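Last updated: Friday, 4:40 p.m.

Retention of close-range wrist footage in the cloth set
Posted in February by Serpil Karakaya, Carkwood data group

Members are asked to comment on the following proposal before it goes to the Itis review. The cloth handling set now holds 276 episodes. In 124 of them, the wrist view is filled by fabric for part of the episode, and the reviewers have been inconsistent in accepting these. I propose that such episodes be kept, provided the overhead view is complete and the operator's log is attached.

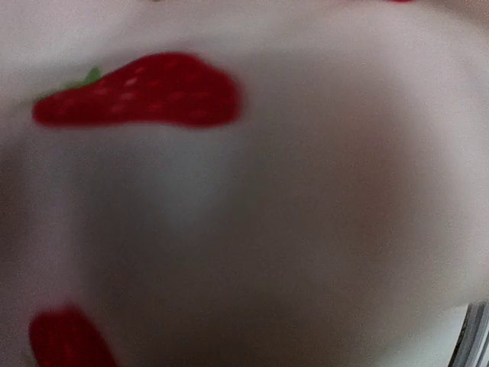

The present guidance asks for "a clear view of the item throughout." That wording was written for boxes and cups. Cloth folds toward the camera during a grasp, and a strict reading would remove most of the episodes in which contact is made.

gelar_ops
The Gelar site supports the proposal. Our operators have been repeating episodes for blur alone, at a cost of more than 7 hours in the present round.

thoroddsen_qa
I must record an objection. At very close range a print such as the strawberry pattern loses its outline, and an annotator cannot mark the edge of the cloth from it. If these episodes are kept, they should carry a separate label and be left out of the edge-marking task.

s_karakaya
The separate label is acceptable to me. I do not agree to a general exclusion from edge marking - the overhead view is sufficient for that purpose in most cases.

thoroddsen_qa
"In most cases" is not a standard a reviewer can apply. Please state who decides.

gelar_ops
We would suggest the second reviewer, with three working days to respond. Plain fabrics should follow the same rule as printed ones.

s_karakaya
Agreed on both points. I will revise the text to name the second reviewer and will leave the edge-marking question open for the Itis review. Sites should not delete any close-range episodes in the meantime.

thoroddsen_qa
Noted. My objection on edge marking stands, and I ask that it be attached to the revised text.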